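Home | Workshop Notes | Builds | People | Tools | Ask Us

Two Arms, One Table: An Evening with Custódio Prata

Custódio Prata is already talking when he opens the door to the Trorkthorpe shared workshop, and he keeps talking all the way down the corridor, past the kiln room and the bike stands. He has a table he wants me to see. He has been building it for 7 months, mostly after dinner, with his friend Adelino Cardoso, and he is so happy with it that he forgets to offer me the coffee he promised in his email until we've been standing beside it for half an hour.

The project is called Sela. It's a tabletop with a robot arm on each side, and the goal is a simple one to say out loud: tip out some packets of food, and have the arms put them in a bin.

"People hear that and they think, okay, a kid can do that," Custódio says. "And yes! A kid can do that! That's what makes it so much fun. Your hand knows a thousand things about picking up a packet and you never had to learn the words for any of them. Then you try to get a gripper to do it and you find out all the things your hand knows."

He fixes commercial dishwashers for a living. Adelino teaches evening classes in technical drawing and came into the project through the frame, which he drew, redrew, and then cut himself on the workshop saw.

"I said I would help for one weekend," Adelino says. "I wanted to show him how to get it square. His first table was called Torres and it was a disaster, a beautiful disaster. Every time an arm stopped, the whole thing rocked like a boat."

Torres was built from an old workbench. It had one arm, clamped to the edge, and the clamp crept. Custódio would spend an hour teaching it where things were, go get a sandwich, and come back to find that everything was off by the width of a finger. He tells this story with great affection. He still has the workbench at home, and his daughter does her homework on it.

For Sela they went to black aluminum extrusion, with posts at the corners and rails along the edges, and a wooden top set inside. The frame took 144 T-nuts. I know this because Adelino counted them into muffin tins before they started and is still pleased that none were left over.

"You can slide everything," he says. "That's the joy of it. If the arm should be a little to the left, you loosen it, you push it, you tighten it. No drilling. With Torres, each good idea was another hole."

Why wood on top, I ask, when so much of the rest is metal?

"I like wood," Custódio says. "Also it's quieter. We tried a sheet of metal for a while and every packet that dropped sounded like a cookie tray. People were trying to solder in the next bay."

I wanted to know how two people with no background in robotics had gotten this far, and the answer was mostly patience, plus a notebook. Custódio writes down every session: what they changed, what the arms did, what time they gave up. He let me leaf through it. One page from July says only "Better. Left wrist still lazy. Home 11:40." Another has a long drawing of a cable path with arrows all over it and the word NO.

Cables come up a lot. I'd expected them to talk about software, and they did, but both of them got a lot more heated about cables.

"An arm wants to go everywhere," Adelino says, moving his own arm in a big circle and nearly hitting a lamp. "So the cable has to have enough slack to go everywhere too. But give it too much and it hangs down and catches on things. We've moved those loops so many times. I dream about those loops."

The arms are driven by example. One of them guides the arms through the job by hand, over and over, while the computer on the cart records the motion, and later they see how much of it the machine can do without them. Custódio is the better teacher, by his own account. Adelino disputes this.

"He's too fast," Adelino says. "He does it the way he fixes a dishwasher. I go slow, I come straight down, I close, I go up. The robot likes me."

"The robot is bored by you," says Custódio.

They began with wooden blocks, which went well, and then spent a miserable stretch on socks. Packaged snacks were Custódio's idea. They're flat and they're slippery, and they land differently each time you spread them out. A pair that overlaps is much harder than a pair that doesn't, and one lying right up close to the bin can be awkward in its own way. He thinks they're the best practice material he's found, and he gets quite animated about it, picking up a packet and showing me how the wrapper gives in one place and is stiff in another.

"See, if you pinch it here, lovely. Pinch it here and it squirts away from you. You can't plan for that on paper. You just have to go and meet a lot of packets."
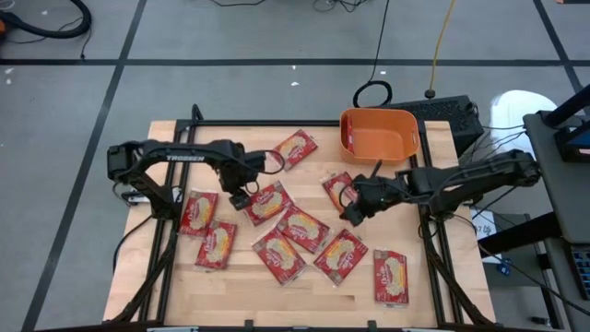

What's next for Sela

The next job is letting the arms work at the same time without getting in each other's way. For now they give each one its own side and keep the middle for whichever is closer, an arrangement Adelino compares to sharing an armrest on a plane. Custódio wants handovers. He'd like one arm to pick up a packet, pass it across, and have the other one drop it in the bin, and he admits there's no practical reason to do it that way.

"It would just look so good," he says. "Come on. You'd watch that."

I would. There's also a plan to take the table to the Banex makers' fair, if they can work out how to get it through the door. The frame was put together inside the room, and the measurements are a sore subject. Adelino says it fits on its side. Custódio says it fits with the arms off and not a moment before.

I ask what they'd tell someone starting out with a bench and one arm.

"Build the table first," says Adelino.

"Write down what time you went home," says Custódio, and then he goes off to see about the coffee.

Comments (2)

tinbender: Muffin tins for T-nuts, stealing this tonight. What did you use to tie the cable loops? Mine always work loose at the elbow.

Marlow_R: Loved this one! I also have a Torres. Mine was a kitchen door on sawhorses. Please do a follow-up if they get the handover working.

Contact the editors | Copyright Workshop Notes | Back to top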